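7.5 Recovery after a low-height fault (code 14)

Code 14 is raised when the rod tip is commanded below the height limit stored for the work board. The Reltow controller stops the arm and holds position. The usual cause is a board that was removed and refitted without a new height reference.

CAUTION: Keep hands off the board until the arm is disabled. Do not push the rod sideways to free it. 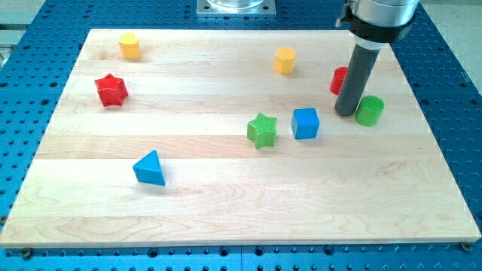
Figure 7 – Rod tip at board level, blocks in place

1. Press the stop button and wait five seconds.
2. Select Jog, Z only, and raise the rod well clear of the blocks.
3. Disable the arm. Check that the bolts holding the board are tight.
4. Check the black clamp collar. If the rod has slipped, reset it as in section 5.
5. Run Height Reference and clear the fault.

Note – If code 14 returns, do not lower the limit. Send the log to Varbridge service.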